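3.2 Materials

The blocks came from a set sold by Titico for preschool classrooms. We kept only the cubes, since the arches and cylinders rolled or tipped when children set them down in a hurry. All sorting took place at a low table in the playroom at Joradgate, where Pao-chu Yen ran the sessions and Kuo-hua Leung scored them afterward.

Each child sorted 14 cubes into two groups and was then asked to explain the grouping. In pilot work at Grernness, over 11 children had named the color first – most often yellow – and mentioned the wood only when asked what the cube was made of. We therefore left the cubes unpainted where a stain would do, so that the grain could still be noticed by a child who looked closely.
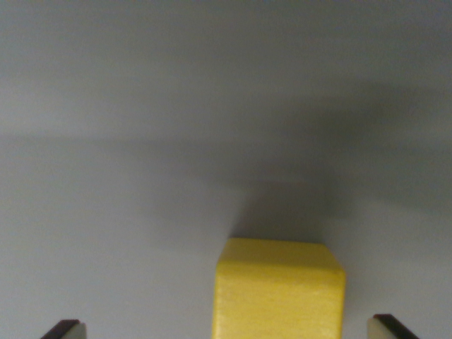
Figure 2. A yellow wooden cube on a gray surface. Fine grain runs across the front face, and the edges are rounded.

Color names were accepted in any language the child used at home. An answer such as "the sun one" was scored as a color answer if the child gave it to every cube in the group – otherwise it went into the mixed category described in Section 3.4.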